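Our day at the Pimside pottery open day

I'd been meaning to go to the Pimside open day for years and something always got in the way (weddings, a burst pipe, my own laziness). This March I finally got myself on the early train and I'm so glad I did, even if my feet have only just forgiven me!

Pimside is the old tableware works down by the canal, the one with the two chimneys you see from the railway bridge. They still make plates and mugs there, but half the buildings are now let out to smaller outfits, and once a year the whole lot open their doors. You pay at the gate, get a paper wristband and a map which I never did manage to fold up again, and then you're on your own.

I started in the clay store. It smells exactly like a garden after rain, and it's colder than outside, so take a jumper. The clay comes in as great grey slabs and gets mashed about with water until it's the right softness, and the chap running the machine let us poke a bit. Mine still had my thumbprint in it when I walked past again later.

From there it's up a metal staircase to the throwing room, where you could have a go yourself if you didn't mind the queue. I waited 30 minutes and made a thing that started as a bowl, thought about being a vase and ended up as an ashtray. The girl next to me, who can't have been older than 13, made a perfectly lovely little cup on her first try. I said well done through my teeth.

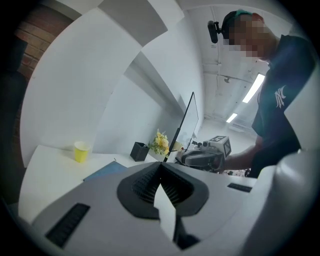
Lunch was in the yard. There was a van from Moten doing cheese toasties and a very good leek soup, and I had both, and then went back for a slice of ginger cake that I told myself was for the train. The benches fill up by noon so go early, or do what I did and sit on the canal wall with your soup balanced on your knees.

The afternoon was my favourite part. Plumis have the top floor of the old packing house and they do glazes, nothing else, with shelves and shelves of little test tiles all the way down the room. I could have stayed there till closing. There's a green they call Radu which comes out almost black where it's thick and like pond water where it's thin, and I wanted it on every mug I own. They put on a talk about how the colours change with the firing, which went over my head in places, but I did learn that the tile you fall in love with and the pot you get home are often only distant cousins.

Then the kiln, which they'd let cool down specially so we could walk inside. It's brick, low in the doorway (mind your head, I didn't) and the walls have gone shiny in patches from all those years of use.

The seconds shop is by the gate, so there's no getting out without passing it. I came away with two soup bowls and a butter dish with no lid, £18 the lot, and I had to carry them on my lap all the way home because the train was packed. The ginger cake didn't make it past the first station.

If you're going next year, wear old shoes. Mine are still grey.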